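Speaker notes: Finishing a table you can live with
Bramness Community Hall, Feb 10, 2026
Slot is 32 minutes plus questions. Water on the lectern. Clicker is the gray one, the other one is dead.

OPENING

Hi everybody, can you hear me at the back? Good. Wave if that stops being true, I drift away from microphones when I get excited, and I get excited about tables.

(Wait for the coats to settle. Don't start the story while people are still finding seats.)

So I want to start with my aunt's table. She bought it new, she loved it, and then she put a vinyl tablecloth over it for most of my childhood. When she finally took the tablecloth off, the vinyl had stuck to the lacquer in patches and taken the finish up with it. All those years of protecting the table, and the thing that wrecked it was the protection! She let me have a go at it the summer I was home from college, and I made it so much worse. I sanded across the grain. I used a stain I picked by the name on the can. I put the topcoat on in a garage in June with the door open, and every bug in the neighborhood came to see.

(Pause. If they laugh, good. If not, keep moving, the bugs come back later.)

I've done a lot of tables since then, and what I'd like to do tonight is save you some of that June.

PART ONE: WHAT YOU'VE ALREADY GOT

Before you buy anything, find out what's on there now. People skip this. I skipped it for years. You need cotton swabs, some denatured alcohol, some lacquer thinner, and a spot on the underside that you won't cry over. Dab the alcohol first and give it a minute. If the finish goes soft and sticky, you've got shellac. If it just sits there, try the lacquer thinner. Softens up right away? Probably lacquer. Neither one does much? You're likely looking at a varnish or a polyurethane, or something tougher from a factory.

(Hold up the swab jar. Pass it to the left side first, last time the right side got everything.)

Window open, gloves on, no candles. I say that because a very nice man in my last class had a candle going. It was a pine candle. He wanted it to smell like a workshop.

The second thing to look for is whether the top is solid or veneer. Look at the edge, and then look underneath. If the grain on top carries over the end and shows up as end grain, you've probably got solid wood. If there's a seam near the edge and a different pattern below it, slow way down. Old veneer can be fairly thick and will forgive you a little. Newer veneer will not forgive you at all, and I have the coffee table to prove it. I'll bring it in sometime. It has a window in it.

PART TWO: COLOR, AND WHY I WORRY ABOUT IT LESS NOW

Everyone asks me about color first. I get it, color is the fun part! But the color of a table depends so much on the light in the room that I've stopped trusting anything I decide in the shop. Take your sample board home. Put it flat where the table goes and look at it in the morning, then at dinner with the lamps on. Lay it flat, please. A board leaning against a wall catches the light completely differently from a board lying down, and you're going to be looking at this thing lying down for years.

Reddish browns are the ones that surprise people. Under a warm bulb they can go nearly orange, and near a big window they can look pale and a bit chalky. Neither of those means you got the stain wrong. 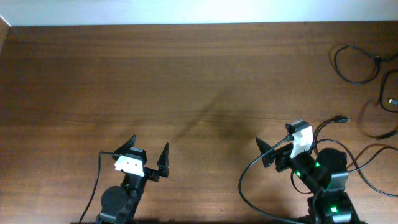 Anyway, my rule with stain is that you get two tries on the sample board before you're allowed near the table. Sand the sample exactly the way you sanded the top. Same paper, same direction, same final grit. A smoother surface usually takes less stain, so a sample you stopped sanding early is going to lie to you.

(Show of hands: who has ever stained something and then hated it? Put my own hand up first.)

Jamila Sheikh taught the evening class where I learned all of this properly, and she had us write the grit and the date on the back of every sample in pencil. I thought it was fussy. I now have a whole shelf of those boards and I use them constantly. Go home and be fussy.

If you have pine or cherry or maple, you may get blotching. A thin washcoat before the stain helps a lot. So does a gel stain, which sits closer to the surface. And you're allowed to skip stain completely. Some of my favorite tables have nothing on them but oil, and they've darkened on their own in a way I couldn't have bought.

PART THREE: SANDING, QUICKLY, I PROMISE

(Time check. Should be at the halfway point. If running late, skip the scraper story.)

Go with the grain. I know you know. I knew too, and see above, my aunt's table.

Don't jump grits. Each paper is there to take out the scratches from the one before it, and if you leap ahead you'll polish the high spots and leave the scratches sitting down in there waiting for stain. They show up beautifully in stain.

Then get a lamp down low at one end of the table, right at the level of the top, and turn off the overhead. You will see everything. Every swirl, every dent, the place where somebody did homework without a pad under it. Mark what bothers you in pencil and go back to it. Leave the homework if you like it. I left a long division problem in a kitchen table once and the owner cried, in a good way.

The scraper story: I was scared of card scrapers for years, and I spent more money on sandpaper than I'd like to admit to a room. Then I borrowed one from Annapurna Poduval, who lent it to me already sharp, and that was the whole trick. I'd only ever used dull ones. If you get dust, it's dull. If you get little curls, keep going. I did eventually give it back.

PART FOUR: PICKING A TOPCOAT

So, who eats at this table? That's really the question. If it's two careful adults, you can have nearly anything. Oil and wax looks gorgeous, feels lovely, and you can fix a bad spot on a rainy afternoon. It'll also take a water ring if you look at it sideways.

If you have kids, or you have my friends, look at a wiping varnish or a polyurethane. Thin coats. Thinner than you think. You should be able to wipe it on, walk away and feel that you haven't done enough. Thick coats are where you get sags and wrinkles, and they stay soft underneath for ages.

Water-based finishes dry fast and stay clear. Oil-based ones go amber, which warms up a brown top nicely and can turn a white-painted base the color of an old piano key. Think about the base before you open the can.

(Bugs joke goes in this section. "Close the garage door" is the whole joke, don't explain it.)

Now the serious bit, please look up from your phones. Rags with oil finish on them can heat up by themselves and catch fire. Don't ball them up, and don't drop them in the trash. Lay them out flat, outside, one layer, away from the house, until they're completely dry and stiff. Or put them in a metal can with water and a lid and ask your local waste folks how they want them. I do this every single time, even when I'm tired and the rag is tiny.

PART FIVE: LIVING WITH IT

Dry and cured are two different things. A finish can feel dry overnight and still be soft for weeks. Eat on it gently. No tablecloths yet, and no vinyl ever, on behalf of my aunt. Felt under anything heavy.

For cleaning, a damp cloth and then a dry cloth. Go easy on spray polish, too. A lot of them have silicone in them, and the next person to refinish your table will get little craters in the topcoat and say bad things about you. That person may be me.

If you do get a white ring, don't panic. White usually means moisture is caught in the finish, and it sometimes fades if you leave it alone for a day or two. A dark ring has generally got down into the wood, and that's a bigger job. Come find me about those.

QUESTIONS

(Leave 10 minutes. Repeat each question into the microphone.)

Likely ones: chalk paint (fine, seal it), food safety (let it cure fully, read the can), whether to strip an antique (get someone to look at it first, please).

Sample boards are on the side table and you can pick them up and carry them over to the windows. Sign-up sheet for the spring class is by the door. Swab jar comes back to me.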